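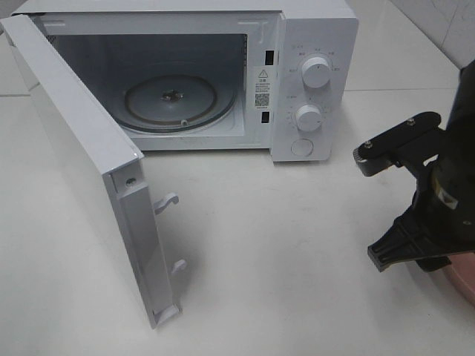 Wevham countertop microwave, white, 2 stars off for reasons below

Posted 2025-09-12

Quick one as I'm on my lunch. Had this since May, bought second hand from Kristaps Žukauskas upstairs when he moved out. Paid him 19 quid, which I think was fair. No manual. Warning label inside the front is in Chinese with a QR code under it, so not much help to me, you may do better.

Good things first. Heats fine. Porridge, beans, leftover rice, all ok. Ramen takes a bit longer than the packet says but comes out properly hot in the middle. Light to carry too, I got it down 2 flights on my own.

Door. Opens to the left, swings right back out of the way. Great if your worktop is to the right, annoying if you're in a corner like me. Two plastic hooks on the edge do the latching and you have to shut it firmly or it won't start. Not slam. Firm. Took me a week to get the knack.

Cleaning. Pale grey metal inside, wipes down easy with a damp cloth and washing up liquid. The glass plate is the pain. Gets a brown ring round the outside edge and mine has never shifted completley, tried bicarb, tried soaking overnight. Lift the plate out and do the roller ring as well, crumbs get under the little wheels and then it grinds.

Plate has to sit right on the bit in the middle or it wobbles. Check before you put soup in!!

Size. Fits a normal dinner plate, my big oval dish wont turn. The mug of 300 ml I do every morning is no bother at all.

Would I pay new price? Saw it at 74 in Šimkus and no, for that I'd look at the Warnia one. Used, yes, go for it. Will update if the door hooks go.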